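Building Services II
Handout 7: Sanitary Drainage, Traps and Venting
Wistau Technical College
Revised 05/03/2006

7.1 Scope

These notes cover the fixture end of the drainage system: outlet, overflow, trap, trap arm and vent. Stack sizing is covered in Handout 8. Read section 7.4 before the lab session, as the trap seal exercise assumes it.

7.2 Terms

Fixture: any device that receives water and discharges it to the drainage system.
Trap: a fitting that holds a body of water and so blocks the passage of sewer gas.
Trap seal: the vertical depth of water between the crown weir and the top of the dip.
Trap arm: the pipe between the crown weir and the vent connection.
Vent: a pipe that admits air to the drainage system and keeps the pressure on both sides of the seal close to equal.

Students often confuse the trap arm with the tailpiece. The tailpiece is vertical and lies upstream of the trap.

7.3 Outlets and overflows

A lavatory discharges through a drain fitting set in the bottom of the bowl. The fitting is sealed to the bowl with putty or a gasket and carries a stopper, which may be lifted by a rod or worked by hand. Where the bowl has an overflow, the passage is formed in the body of the fixture and joins the drain fitting below the stopper but above the trap. An overflow piped downstream of the trap would give sewer gas an open path into the room.

The overflow is not sized to carry the full flow of the faucet for an unlimited time. It delays flooding. With the stopper closed and the faucet fully open, the level in the bowl may still rise past the hole, depending on supply pressure.
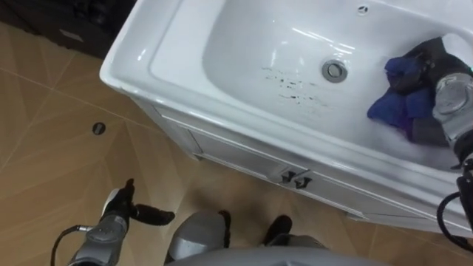
Fig. 7.1. Ceramic basin with overflow hole near the upper edge of the bowl and metal drain with stopper.

Solids carried in waste water settle where velocity is low, on the floor of the bowl and in the dip of the trap. Soap residue and hair account for most blockages at lavatories. The overflow passage is seldom flushed and should be included in any maintenance schedule.

7.4 Loss of trap seal

Self-siphonage. The discharge fills the trap arm completely and pulls the seal after it. Usual cause: trap arm too long or too steep.
Induced siphonage. Flow from another fixture lowers the pressure in a shared branch.
Back pressure. Compressed air at the base of a stack pushes the seal up into the fixture.
Evaporation. Occurs in fixtures left unused. Floor drains are the common case.
Capillary action. A thread or strand of hair hangs over the weir and draws water out slowly.

The first three are controlled by venting. The last two are not, and a vented trap can still run dry.

7.5 Worked problem

The Kandum dormitory has 85 lavatories. A survey in August found that 40 had lost part of the trap seal. All 40 are on unvented branches, and none had been out of use.

(a) Which causes from section 7.4 can be ruled out on this evidence alone?
(b) What further measurements would separate self-siphonage from induced siphonage?
(c) Sketch a vent arrangement for a pair of back-to-back lavatories.

Show all assumptions. Answers to (b) should fit on one page.

Reading: Stamitz course reader, chapter on fixture drains.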